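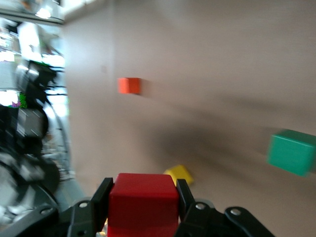 August, gripper bench, started 9:40

Picking up from the finger comparison. Goal for this session is to decide which fingers go on the Wullau gripper for the cube sorting task, and to find out why the wrist camera keeps losing objects during fast moves. Lucía Pacheco set up the arm before I got in, so joint zeros are hers and I didn't touch them.

Fingers on hand:

Ilden set: narrow, black, stiff. No pads.
Priedītis set: wider, with a soft pad on the inside face. Pads are the newer batch.

Controller is the Zinach box with the firmware we had before the break. I thought about updating it first and decided against it. If something changes I want it to be the fingers.

Ilden fingers first. Red cube, straight down approach, close, lift, carry over, put down. The narrow tips are easy to place when cubes sit near each other. With the force setting at default they close hard and the cube can rotate a little on contact if the approach is off center. The rounded edges don't help, as there is less flat face for the finger to square up against. Dropping the closing speed fixed most of the rotation. I left the force alone.

Ran the carry at slow, medium and fast. Slow and medium were fine. On fast, with the camera at its usual exposure, the frames from the wrist are close to useless for anything past the fingertips. The held red cube stays readable because it moves with the camera. The other cubes smear. In one frame I kept, orange has a smeared right edge, yellow is partly behind the right finger and the red cube, and green is partly out of view at the right side. The detector gave me red and green on that one and nothing else. I would have guessed orange was easier, being out in the open, but it is also the smallest in view.

Second thing from the same frame: the shadow of the arm and gripper. It falls in a wide soft band over the tabletop between the cubes, and the table is a pale taupe so it shows up strongly. The segmentation step treats the shadow boundary as an object boundary some of the time. I had been blaming the blur for all the bad masks. Need to separate these two. Plan is to park the arm over the same spot with zero motion and save frames, so I get shadow without blur.

Third: the top left corner washes out when the wrist tilts toward the bright side of the room. Auto exposure is on. I switched it to fixed and set it by eye for the tabletop. The corner is still blown out but the table no longer changes brightness as the wrist swings, and the yellow cube comes back as yellow every time.

10:55. Swapped to the Priedītis fingers. Swap took longer than it should have, two of the screws on the bracket are a different head from the rest. Put a matching set in the drawer for next time.

Priedītis notes:
Pads take up misalignment well. I offset the approach by 2 mm on purpose and the cube came up level.
Wider fingers hide more of the table from the wrist camera. Yellow at the spot just past the right fingertip is gone completely in the still frames.
Bumped a neighboring cube on a close approach. Same approach with the Ilden set had cleared it.
Release is slightly sticky. The cube tends to follow one finger as it opens. Wiping the pads helped for a while.

So the pads hold better and the narrow fingers see better. Lucía asked if the pad material could be cut down and glued to the Ilden fingers. I think so, there is enough flat on the inside face, but the opening distance in the config has to be reduced by the pad thickness on both sides or the controller will think it has something in hand when it is empty. Wrote that on the tape on the controller too.

After lunch. Static frames with the arm parked. Shadow is still splitting the masks with zero motion, so that problem is real on its own. Saved 200 frames, Ilden fingers back on. They are in the shared folder under run 1761 with the fixed exposure settings in the text file next to them. The settings file in the run before it is wrong, it has auto exposure listed as off when it was on. I haven't corrected it.

Tried a shorter exposure at fast speed. Cube edges get noticeably cleaner and the picture gets dark and grainy. With gain up, the orange and red cubes start to get confused in the color step. We could add a light, but a light on one side gives us a harder shadow. Two, one each side, would be worth a try if the clamps reach.

Also looked at delaying detection until the arm has settled. Waiting around 6 frames after the stop gives a sharp picture. It slows down each pick a bit, but for sorting we don't need detections in the middle of a carry. Probably the cheapest fix and I'd do this one first.

To do:
Cut one pair of pads for the Ilden fingers, thin version.
Change opening distance in config, keep the old file.
Detect after settling, make the wait a parameter.
Check clamp reach for the two lights.
Lucía: repeat the offset test on the Priedītis fingers at larger offsets, both directions.
Fix the settings file in the earlier run.

Left the Ilden set mounted, gripper open, controller off at 4:30.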